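Progress report, May
Project: Gerkenent (teaching two arms to tidy a table)
To: Griet Mertens, Javari

Griet, you asked for two pages and no adjectives. I have managed one of those.

Where we are

The grant pays for 4,000 recorded demonstrations of ordinary table work by the end of the project. A demonstration, for the purposes of the budget, is one complete go at one task, driven by a person from start to finish, saved, watched back and accepted. We have 496 accepted. You will notice that 496 is a good deal smaller than 4,000. So did we.

Most of the gap dates from the first stretch, when the operators were learning to drive two arms at once and the arms were mainly learning to wait. We threw out nearly everything from that period. The pace since then has been good enough that I am not asking for more time in this report. I may ask in the next one.

The work itself

All of the present batch is cup work: pick up the cup, move it, set it down standing. It sounds like a thing a child can do, and Kiros's child can, which he mentions more than I would like.

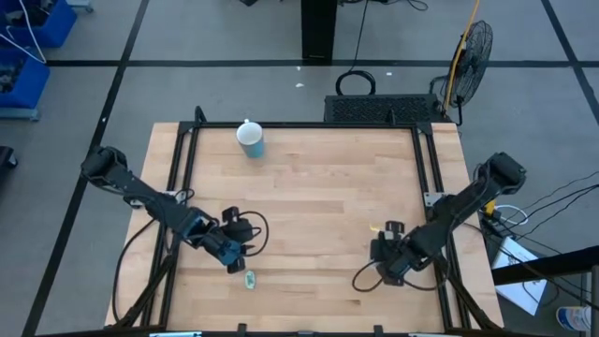
Kiros Mersha

Yes, he is also the author of this report, and yes, I have been writing about myself as somebody else. Worku, who reads these before they go out, thinks it sounds more official. I will stop now.

We record the same task in two ways. In the first, the operator takes hold of the arm and walks it through the motion by hand. In the second, the operator stands back and drives it by remote. Guiding by hand is quicker to learn, and it gives lovely smooth paths, but the operator's own arms and sleeves get into the recording and the software has strong feelings about sleeves. Remote driving is slower and jerkier at first. It also makes people talk to the gripper. We have had to ask operators to stop saying "come on" as the microphone was left on for one whole batch.

My preference is to keep hand guiding for trying out new tasks and use remote driving for everything we count. The 496 are all remote. If you would like the hand-guided ones added in, I can make the number look better by lunchtime, but I would not feel good about it.

What we throw away

Each operator does 40 tries at a sitting and then takes a break, whether they want one or not. We used to run longer sittings. The last part of each was full of what Worku calls goodbye grips, where the fingers open before the cup has quite reached the table.

A recording is rejected if the cup tips, if it is dragged, if the operator stops to think for too long, or if a gripper touches anything it had no business touching. Failures where the operator recovers well are kept in a separate folder. I think these may turn out to be the most useful thing we have, and I would like your view on whether they count toward the total. (You can guess mine.)
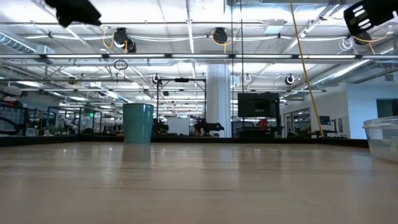 The other matter is the viewpoint. A person driving by remote leans, squints and walks around to check how far the fingers are from the rim. The learning software gets no such privileges and has to make do with whatever the cameras recorded. We now ask each operator to watch their own first few tries back before going on. It costs time, and it has done more for the rejection rate than the training manual, which I wrote, and which took me most of the winter.

Money and parts

Spending is on plan except for finger pads, where we are over. Pads wear out faster under beginners, who squeeze. Flulora has agreed to supply the next lot at the old price if we order 200. That is more than we need for this project, but they keep well and beginners will always squeeze. I would like approval for the order before the end of the month.

Next period

Two-handed passing, left to right and back again. We will try it by hand first, then by remote once the path looks sane. I also want to bring in two new operators, and to rewrite the acceptance rules so that two people watching the same recording reach the same verdict. At present Worku is stricter than I am and we settle it by whoever is hungrier.

Needed from you: a yes or no on the recovered failures, and a signature for the pads.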